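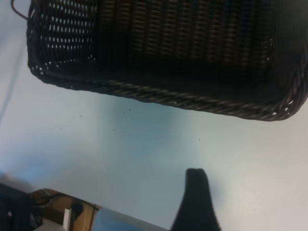

Dark woven basket with braided rim, plastic wicker.

16 December 2024
Textile workshop, hand embroidery bench
Entry by R. Baumgartner

Work continued on the Purnitia sampler panel. The linen ground was removed from the hoop, pressed face down on a folded towel, and remounted on the slate frame. Tension is even along the top and slightly slack at the lower left. The lacing on that side is to be tightened before the next session.

Stem stitch on the outer border is complete for 23 of the 48 motifs. Two strands of the Cindus cotton in rust were used throughout. Motif 7 was unpicked and reworked, as the thread had twisted and the line sat above the cloth. The needle holes closed after light steaming.

Thread test, red shades only. Short lengths of Cindus and Jadenon were stitched onto scrap linen, soaked in cool water with plain soap, and laid on white cotton to dry. Cindus left no mark. Jadenon shade 386 left a faint pink line on the cotton after the first soak and again after the second. Shade 386 is withdrawn from the panel until further notice. The scraps are stapled to the facing page.

P. Shahbazi asks that the leaf centers be worked in fishbone stitch in place of satin stitch. A trial leaf was made in each. The fishbone leaf holds its edge better at this size, but it uses more thread and the point is bulky when three strands are used. Two strands recommended. Decision left to him.

The Seok needles, size 7, are wearing at the eye and fraying the thread. Replacement packet to be ordered.

Outstanding for January: remaining border motifs, the leaf centers, and the backing cloth, which has not been cut. Confirm finished width with P. Shahbazi before cutting.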